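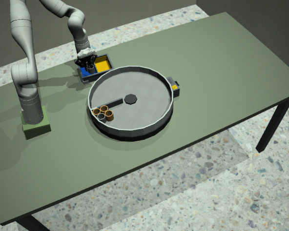
Drivness Late Eating and Sleep Diary: data card

Version 2, released 31st July. Replaces version 1, released in May. If you have version 1, please delete it and start again from this one, as the participant codes have changed and the two won't merge.

What the data is

A seven-day diary of evening meals, snacks, hot drinks and sleep, kept by adults living in and near Drivness. The aim was to see whether people who eat close to bedtime report sleeping worse than people who don't, in an ordinary population and with no change made to what anyone eats. Most earlier work we read was done with students or with shift workers, and neither group looks much like the patients on a general practice list.

The study was run by the Gomier project. Tritard handled the posting and the reminder calls. Bhattacharjee keyed the paper diaries. The analysis code is kept separately and isn't part of this release.

How people were recruited

We sent 3000 letters to adults on the lists of the practices that agreed to take part. The letters went out in one batch. 439 people sent back a signed consent form and were posted a diary. 332 of them filled in all seven days, and only those people are in the main file. The incomplete diaries are in a separate file, described further down.

People were left out before posting if their record showed pregnancy, a sleep disorder under treatment, or insulin use. Night workers weren't left out, but they were asked to treat their main sleep as "night" whatever time it fell. The column night_work marks them. Most users will want to look at them separately.

Files

people.csv
One row per person. Age band, sex, household size, night work, usual bedtime, and answers to the short questionnaire at the front of the diary.

diary.csv
One row per person per day. 16 columns, listed in columns.txt with units and allowed values.

partial.csv
Same layout as diary.csv, for people who returned a diary with one or more days missing. Codes start with P.

columns.txt
Column names, units, missing value codes.

diary_blank.pdf
The diary as posted, including the worked page at the front.
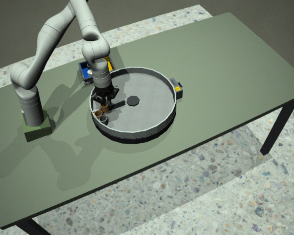 The files are plain comma-separated text in UTF-8. Times are in the 24-hour clock. A time after midnight belongs to the day the person got up on the morning before, so a snack at 00:40 on Wednesday night is recorded under Wednesday. This caught out several people using version 1, so check it before you work out the gap between eating and bed.

What was recorded

People wrote down the time of their evening meal, its size (small, usual or large, by their own judgement), anything eaten after it, the time of the last thing eaten, tea and coffee after midday, alcohol, time into bed, rough time of falling asleep, number of times awake, time up, and how well they felt they had slept on a five-point scale.

No weights or calories were collected. We tried a version of the diary with portion pictures and the people who tested it found it too long. Food is recorded in people's own words in the paper copy and has been reduced to a food group in the file. The original wording isn't released because some entries mention family members, workplaces and medicines.

Coding of food groups

Each item eaten after the evening meal was put into one group by one coder. A second coder repeated a share of the diaries without seeing the first set of codes. Where they disagreed, they talked it through and agreed on one. The main source of disagreement was cereal with milk, which had been coded as dairy by one and as grain by the other. All of it is now grain. Toast with a topping is grain too, unless the topping was meat, fish or egg.

Drinks with milk are coded as drinks. Malted drinks have their own code because enough people had them to make it useful.

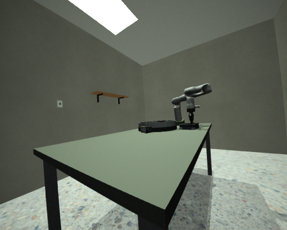 Where an item couldn't be read at all it has the code 88. Where the person wrote that they ate something but didn't say what, it has the code 89. A blank cell means nothing was eaten after the meal. Please don't treat 88 and 89 as blank.

Missing data

Time of falling asleep is the weakest column. Many people left it empty or copied the time they got into bed. We haven't corrected this. The column same_time is set to 1 where the two entries match exactly, so that you can leave those nights out if you wish.

Age band and sex are complete. Household size is missing for a few people and hasn't been filled in.

Known problems

The response was low, and the people who replied were older than the practice lists as a whole. Don't use the file to estimate how common late eating is in Drivness or anywhere else.

The diary was filled in by the person who did the sleeping, and there was no wrist monitor or other measurement. People who slept badly may remember the previous evening differently from people who slept well. We asked for the food page to be filled in before bed, but we have no way of checking that it was.

Diaries could be started on any day. Weekends are marked in the column weekend, with Friday and Saturday nights counted as weekend nights.

Changes since version 1

Participant codes reissued.
Malted drinks split from other hot drinks.
Cereal moved to grain throughout.
Column same_time added.
Two people who had been entered twice now appear once.
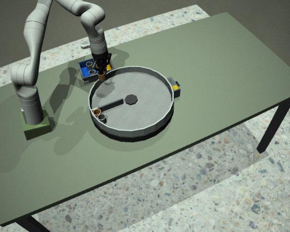
One user of version 1 wrote that alcohol should have been given in units instead of as yes or no, and that without it the late eating results would be hard to defend, given how often the two go together. We agree that it's a limit. The paper diary asked only whether any alcohol was drunk and the time of the last drink, so units can't be worked out now. The time of the last drink is in the column alc_time and can be used to some extent in its place.

Consent and use

Everyone in the files agreed to their coded answers being shared for health research. They didn't agree to being contacted again or to linkage with other records, and you must not try to identify anyone. Cells with fewer than five people shouldn't be published.

The data is free to use for research and teaching. Please cite it as Drivness Late Eating and Sleep Diary, version 2, Gomier project, and say whether you used the partial file.

Corrections can be sent through the project page. Give the participant code, the day number and the column name.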